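Akosua Sarpong has a rule about demos: she will not watch one until she has seen the logs. She writes planning software for Pavano, a small outfit whose sidewalk robots have been driving the streets of Denddale since August, and for somebody with a product to sell she is surprisingly hard on it.

"People ask me if it works," she says. "Works where? For how long? With who holding the stop button?"

I had come with much the same questions. Pavano's claim is that its new planner, Stoseck, can get a robot through a neighborhood without a detailed map made ahead of time. I have heard that claim from several companies, and it usually shrinks when you lean on it.

Sarpong shrinks it herself. Stoseck has 544 logged runs behind it, and in 156 of them a person took over at least once. She brings this up before I do. Most of the takeovers, she says, came down to the planner being unsure which surface it was meant to be on.

"A road with paint on it is a gift. You get a line, you follow the line. Out here you get gray, then a curb, then a different gray."

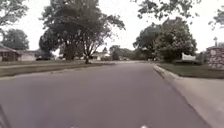
Aydoğan doesn't buy the part about the curb. A curb is the easiest thing on the street to find, he told me by phone, and if the planner is losing it, the trouble is in perception and they should stop blaming the planner. He would also like to know how many of those takeovers were caused by a nervous operator.

Sarpong takes the second point and fights the first. Finding the edge is easy at five feet, she says. Her code has to commit to a path well before that, and at longer range the edge estimate wobbles from one update to the next. The old version chased every wobble. The robot swung left, swung right, and looked drunk.
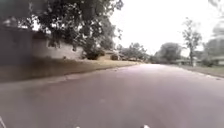 The fix was dull. Stoseck now holds several guesses about where the edge runs and will not drop one until the evidence against it has piled up. That costs time. A planning cycle can take 900 milliseconds when the guesses disagree, and during that stretch the robot slows to a crawl. I asked if a slow robot was really an improvement on a drunk one.

"For the person walking behind it? Probably not," she says. "For me, yes. I can debug slow."

She is less open about cost, and would not tell me how many operators it takes to keep the fleet moving. 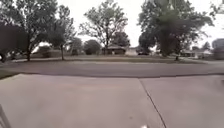
Replay is the tool she trusts most. Her team feeds recorded runs back through each new build and reads off where the new choices part ways with the old ones. Flat ground gets more of their attention than I would have guessed. A plain concrete slab with one dark joint running across it on the diagonal, and a curb line at the far side, gives the software two long edges to argue over, and only the curb is a place to stop. An early build treated joints like that as borders and refused to cross them. Sarpong's team wrote 18 tests for that mistake alone. All of them pass now, though she admits that they were written by the same people who wrote the bug.

I asked what would change her mind about the whole approach. She said a second town. Every run so far has been in Denddale, and she has no idea how much of Stoseck's progress is just Denddale, learned the long way around.

"If we move and the takeovers double, then we made a map after all," she says. "We just hid it in the settings."

Pavano has not picked the second town.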